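机器人能收桌子了吗?能收一部分,剩下的还得你来

在家务自动化这件事上,厂商的发布会和人家的饭桌之间,目前还隔着一只压扁的塑料包装袋。 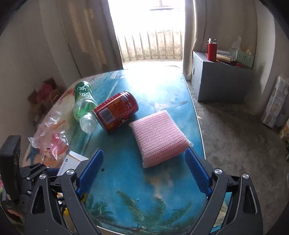
一张桌子,五样东西

做家务机械手的小公司 Gomix 五月公布了一轮入户测试的结果,项目代号 Ambaye,内容只有一项:收拾吃完零食后的桌子。易拉罐、塑料瓶、包装袋、海绵,横七竖八躺在印着棕榈树的蓝色桌面上,任务是把该扔的扔掉,该留的留下。换成一个被催了三遍的初中生,大概一分钟,外加一声叹气。

Gomix 的机械手一共做了3,503次抓取,分布在121户人家。公司把这两个数字放在新闻稿的第一行,字号很大。平均收完一张桌子要多久,写在第四页的脚注里:31分钟。

项目负责人特克莱·贝尔赫(Tekle Berhe)对这个数字很坦然。“洗碗机洗一次也要一个多小时,没有人站在旁边掐表。”他说。记者提醒他,洗碗机运转的时候不会把碗碰到地上。他想了想,说这一点他们正在改进。

罐子容易,袋子难

按 Gomix 的说法,易拉罐是机器最拿手的。罐子硬,形状固定,就算侧躺着,两根手指一夹也就起来了。塑料瓶稍差一些,尤其是瓶子和罐子挨在一起的时候,机器有时会打定主意两个一起拿,然后两个都没拿到。

真正让工程师睡不好觉的是包装袋。透明、反光、每一只皱得都不一样,窗边光线一强,在镜头里就和桌面上的高光混成一片。负责视觉部分的基杜斯·沃尔德马里亚姆(Kidus Woldemariam)说,系统曾经花了很长时间,非常认真地去抓一块阳光。

“它夹得很准,”他说,“位置、角度都没问题,就是那里没有东西。”

花桌面也帮了倒忙。测试家庭里用纯色桌子的不多,倒是印花的、仿木纹的、铺塑料桌布的占了多数。早期版本对桌上印的水果很感兴趣,有一户的桌布上是一整排柠檬,那天下午的记录至今还在公司内部流传。

该不该扔,是另一回事

抓起来之后还有一个问题:扔哪儿。罐子进回收,袋子进垃圾桶,这两样争议不大。海绵就麻烦了。它软,有颜色,外面有时还套着一层网,在机器眼里和用过的包装没有本质区别。

住户安杰莉卡·德拉佩尼亚(Angelica Dela Peña)参加了两周测试,损失海绵5块。“第一块我以为是自己弄丢的。”她说。到第三块她开始翻垃圾桶,到第五块她把海绵锁进了柜子。Gomix 把她家那一轮记为“用户习惯已适应系统”。

纸盒和卡片同样说不准。桌上一张折起来的白纸片,可能是零食盒的盖子,也可能是下周看牙的预约单。人看一眼就知道,或者至少知道该问一句。新版软件加了询问功能,遇到拿不准的东西会停下来,发出提示音,等主人回答。测试初期它每张桌子平均要问很多次,有住户反映,回答完所有问题,桌子自己也顺手收好了。

同行怎么看

竞争对手 Clorko 没有参加这次测试,但不妨碍它发表意见。公司发言人卡梅拉·卡雷特罗(Carmela Carretero)表示,把机器放进普通人家里为时过早,应当先在店铺里做。Clorko 自己的理货机械手去年进了一家便利店,任务是把饮料摆上货架。店里的罐子都站着,标签朝外,间距一致,成绩自然好看。

店长博恩图·德雷塞(Bontu Derese)对那台机器总体满意。“它摆得比夜班的人整齐。”她说。问到顾客拿起一罐又放回去、放歪了怎么办,她说那还是夜班的人弄。

Clorko 的机器遇到倒下的罐子会整机暂停,屏幕上显示“请整理货架后继续”。负责整理货架的正是这台机器。卡雷特罗说,这是出于安全考虑。

什么时候能买到

暂时买不到。Gomix 计划下一阶段在沿海小城 Erell 继续测试,增加擦桌子一项。擦桌子要用海绵,公司承认,这意味着系统首先得学会不把它扔掉。

贝尔赫拒绝给出上市时间和价格,只说如果只论收易拉罐,产品“明天就可以卖”。至于会不会有人为了收易拉罐买一台需要两个人抬进门的设备,他说市场部正在研究。

下一轮测试仍在招募家庭,要求家里有一张桌子,桌上有东西,白天有人在家回答问题。海绵由公司提供。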